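August, evening

Woke at 4 with the window banging and could not get back to sleep, so I got up and finished the plum jam. It set on the second try. The first time I took it off too early and it ran off the cold plate like syrup. Another ten minutes of boiling and it was fine. The plums from the Rácz orchard are small this year and the stones cling, so most of the work was in the cutting. My thumbs are brown and will stay that way for days.

After breakfast I drove out to Rivater to look at the room Kinga Szilágyi wants me to take for the winter. It is upstairs over the old feed store, with two windows on the river side and a sink that has only cold water. She is asking 170 a month with the heat included. I said I would think about it. The floor slopes toward the door and the stairs are steep, and I kept picturing myself carrying boxes up there in January. The light is very good though – better than anything I have at home.

We walked down to the bridge afterward. The river is low. There were gravel bars showing that I have never seen before, and a heron standing on one of them that let us get quite close. Kinga talked about her mother, who is back from the hospital and already giving orders from the couch. She has to keep the leg up until the end of the month. I said I would bring over some jam and a few library books. She likes anything with ships in it.

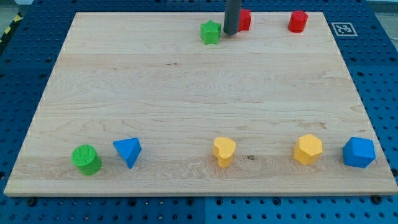
Lunch was at Salero, the soup and half a sandwich. They have changed the bread again. I paid for both of us, which Kinga did not like, but she has paid the last few times.

On the way home I stopped at the bank and asked about the savings. There is a little over 3,000 left after the roof, which is more than I thought but less than I would like before signing for a room. If I give up the storage unit in Prendis I save 40 a month, and most of what is in there could go. The blue armchair, certainly. Dad's encyclopedias too, if anyone will have them. I have been paying to keep those dry for years and have not opened one.

Slept for an hour in the afternoon, which I never do. Woke up hot and cross. Watered the beans and picked what was ready, then pulled the lettuce that had bolted and threw it on the compost. The squash have mildew on the lower leaves. I cut off the worst of them.

My sister called around six. She wants to come down with the boys before school starts and asked if they could sleep in the tent in the yard. I said yes. I need to find the tent. It may also be in Prendis.

Supper was beans with garlic and an egg. Labeled the jam and put it in the cellar, except for one jar for Kinga's mother and one opened for me. Wind has dropped. I wedged the window with a folded envelope so it should stay quiet tonight.

Tomorrow: library, call about the storage unit, look for the tent poles.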